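9월 · 글쓴이: 동아리 그리퍼 담당

빈 피킹 2학기 중간 기록: 경사판, 컵, 그리고 줄자

학내 로봇 동아리에서 진행 중인 빈 피킹 과제의 중간 기록이다. 팀 이름은 Buseo이고, 나는 그리퍼와 파지 후보 생성 쪽을 맡고 있다. 지난 글에서 카메라 보정까지 정리했으므로 보정 얘기는 반복하지 않는다.

과제 조건부터 적는다. 목표는 교내 대회 Selance의 예선 규정에 맞춰 통 안의 잡동사니를 하나씩 집어 지정 구역으로 옮기는 것이다. 물체 목록은 당일 공개되고, 사전에 알 수 있는 것은 분류뿐이다. 컵류, 천류, 공구류, 기타. 한 라운드에 주어지는 시간은 60초이고, 같은 물체를 2회 연속 놓치면 그 물체는 실격 처리된다. 후자가 생각보다 까다롭다. 실패한 파지를 그대로 재시도하는 코드는 두 번째에서 바로 점수를 잃는다. 그래서 첫 실패 이후에는 접근 각도를 반드시 바꾸도록 상태 기계를 고쳤다.

통은 회색 상자를 그대로 쓰고, 안쪽에 긴 방향으로 경사판을 넣었다. 경사판을 넣은 이유는 벽에 바짝 붙은 물체 때문이다. 수직 벽에 붙은 물체는 손가락 하나가 들어갈 틈이 없어서 후보 점수가 전부 0 근처로 떨어진다. 판이 기울어 있으면 적어도 그쪽 벽에서는 위쪽으로 여유가 생긴다. 다만 판과 바닥이 만나는 이음새에 얇은 물체가 끼는 문제가 있어서 테이프로 막았다. 반사가 있는 테이프라 깊이 영상에서 그 줄만 값이 빠진다. 지금은 해당 영역을 마스크로 덮고, 빠진 값은 양쪽 평면을 연장해서 채운다. 무광 테이프로 바꾸면 끝날 일이지만 접착력이 약해서 미뤄 두었다.

통 고정은 스프링 클램프로 한다. 초기에는 고정 없이 돌렸는데, 손가락 끝이 벽을 밀면 통 전체가 돌아가고 그 뒤의 좌표가 전부 어긋났다. 클램프를 물린 뒤로 이 유형의 오류는 로그에서 사라졌다. 볼트로 고정하자는 의견도 있었으나 작업대가 공용이라 구멍을 뚫을 수 없다. 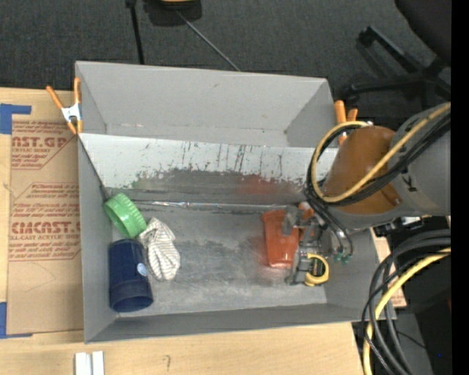
컵과 줄자가 붙어 있는 배치. 왼쪽 끝에는 초록색, 남색 물체와 줄무늬 천.

시험에서 가장 오래 붙잡고 있는 것이 위와 같은 배치다. 주황빛이 도는 빨간 컵 옆에 노란 줄자가 바로 붙어 있으면 분할 단계에서 두 물체를 한 덩어리로 묶는 경우가 나온다. 색만 보면 구분이 쉬워 보이지만 우리 분할기는 깊이 경계에 가중치를 더 주고 있고, 컵 옆면과 줄자 케이스는 모두 둥글어서 경계가 완만하게 이어진다. 색 채널 가중치를 올리면 이 배치는 해결되지만 이번에는 줄무늬 천이 여러 조각으로 갈라진다. 어두운 줄을 물체 경계로 읽는 것이다.

결국 가중치를 하나로 두지 않기로 했다. 먼저 깊이 위주로 나누고, 덩어리의 폭이 그리퍼 최대 개구 폭을 넘을 때만 색으로 다시 나눈다. 천은 구겨진 상태에서 대개 폭이 넓게 잡히므로 여기서 또 걸린다. 이 부분은 표면 법선의 분산으로 걸러낸다. 분산이 크면 천으로 간주하고 재분할을 건너뛴다. 임계값은 손으로 맞춘 것이고 근거는 빈약하다. 경질 플라스틱이라도 긁힌 면이 많으면 분산이 올라갈 수 있다.

컵의 파지는 별도 규칙을 둔다. 누운 컵은 입구 쪽 테두리를 집는 방법과 몸통을 가로질러 집는 방법이 있다. 테두리 쪽은 한 손가락이 컵 안으로 들어가야 하므로 위치 오차에 민감하고, 몸통 쪽은 컵이 원뿔형이라 좁은 쪽으로 미끄러진다. 현재는 몸통을 우선하고, 손가락 축을 컵 축에 수직으로 두되 무게중심보다 넓은 쪽으로 조금 옮겨 잡는다. 첫 시도가 실패하면 테두리로 전환한다. 앞에서 적은 실격 규정 때문에 들어간 순서다.

데이터는 Moroz라고 부르는 자체 기록 도구로 모은다. 시도 하나마다 파지 직전의 깊이 영상, 명령 자세, 손가락 간격, 성공 여부를 저장한다. 현재까지 쌓인 시도는 2,796건이다. 성공 판정은 들어 올린 뒤의 손가락 간격만으로 하고 있는데, 천은 얇게 집히면 간격이 거의 0이 되어 실패로 기록된다. 이 때문에 천의 성공률은 실제보다 낮게 나온다. 영상으로 다시 라벨을 붙이는 작업은 아직 시작하지 못했다.

컵류만 따로 뽑으면 성공률이 70퍼센트다. 숫자 자체는 나쁘지 않지만 단독으로 놓인 컵이 대부분이었으므로 밀집 배치의 성능으로 읽으면 안 된다. 다음 달부터는 배치 유형을 기록 항목에 추가한다. 처음부터 넣었어야 하는 항목이다.

케이블도 적어 둔다. 팔을 따라가는 노란 케이블과 검은 다발이 관절을 감아 돌기 때문에 손목을 한쪽으로 많이 돌리는 자세는 소프트웨어에서 제한했다. 제한을 걸면 통 구석에서 쓸 수 있는 후보가 줄어든다. 구석 후보가 없을 때는 물체를 가운데로 미는 동작을 넣는 방안을 검토 중인데, 미는 데 쓰는 시간이 라운드 시간에 포함되므로 무조건 이득은 아니다.

남은 작업은 다음과 같다.

- 이음새 테이프 교체 후 깊이 결손 비교
- 천 성공 판정 기준 수정
- 밀기 동작의 평균 소요 시간 측정
- 경로 계획기 Grudton의 버전 고정. 팀원마다 다른 버전을 쓰고 있어서 같은 시드에서도 경로가 다르게 나온다.

마지막 항목은 이번 주 안에 처리한다. 재현이 안 되는 상태에서 임계값을 만지는 것은 시간 낭비다. 벽에 기대어 기울어진 물체에 대해서는 자료가 모이는 대로 따로 쓰겠다. 위에서 보면 윤곽이 타원으로 눌려 보이고, 지금의 축 추정 방식으로는 기울기를 제대로 못 잡는다.

이 블로그는 방문 통계 수집을 위해 쿠키를 사용합니다. 계속 이용하시면 쿠키 사용에 동의하는 것으로 간주됩니다. [동의] [설정 변경]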